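Clearing the Table: notes for the Saturday talk at Clalholm
Jussara Lacerda

Slide 1. Hello and thanks

Say hello, thank Rosângela for the room and the coffee. Mention the coffee again at the end so people stay and chat.

I'm going to talk for 31 minutes about flat surfaces. I know! But I have been helping people sort out their homes for 12 years, and the flat surfaces are still my favorite part of the job. Tables, counters, the top of the dresser, that shelf by the front door where the mail goes to sleep. If I could only work on one thing in a house, I would pick the kitchen table every single time.

Slide 2. Why I start with a table

Tell the story of the apartment on Bremomgate. Two adults, three kids, a dining table they had not eaten at since March. They wanted me to start with the closets. I asked for one hour with the table first. We had dinner on it that night (rice and beans, very good) and the closets waited until the next week.

Pause here. Ask for a show of hands: who ate at a table last night?

A closet has a door. You can do a wonderful job on it and then you close the door and the room looks the same as before. A table is right there when you walk in with your bags, and you get the good feeling over and over.

Slide 3. Take everything off

Everything. The fruit bowl too, and the lamp if it has one. Put it all on the floor on an old sheet. People try to work around things, a pile pushed left, a pile pushed right, and an hour later they have shuffled it all and are tired.

Then wipe it down. Warm water, a drop of dish soap, a second cloth to dry. Go with the grain if it's wood. And then please stop for a minute and look!
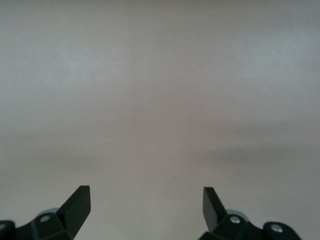
Last changed: Saturday, October 5, 2019

A plain stretch of beige with nothing set down on it, a little brighter in one place and a little dimmer in another. I love how the light moves over a bare surface. You never get to see that under a stack of catalogs. Leave this slide up for a good while and don't talk over it. Let them look.

Slide 4. What goes back

My rule is 5 things at most on a family table, and I'm happy when it's two. Ottavio Villa, who taught me most of this back in Clevard, allowed himself a salt dish and a newspaper, and the newspaper had to leave by evening.

Sort what's on the sheet by where it will live next:
Kitchen things
Paper
School things
Things that belong to somebody who isn't you
Trash

Paper is always the biggest pile. Don't read it today. Put it in one box, write "paper" on the box, carry on. If someone asks about bills, say yes, bills can go on top of the box.

Slide 5. Keeping it that way

Here I bring up the landing spot. Stuff comes into a house every day and it has to land somewhere, so give it a tray near the door. Show the Beyene tray if I remember to bring it (pack it Friday night with the clicker).

After dinner, clear and wipe. It takes less time than filling the dishwasher. Kids are great at this, much better than we give them credit for. Tsz-kin Tse has her three take turns with the cloth and the youngest, who is 8, now tells guests to lift their elbows.

If it slips for a week, fine. Get the sheet out again. The second time is so much faster than the first.

Slide 6. Questions

Ones I usually get:
What about a puzzle? Leave it out and enjoy it. A puzzle is using the table.
What about a tablecloth? Lovely, but wipe underneath it now and then.
What about a desk? Same steps. Keep the one thing you're working on and move the rest.

Edivaldo Guimarães is on after me and needs the projector, so finish on time. Sign-up sheet for the spring group is by the door, next to the coffee.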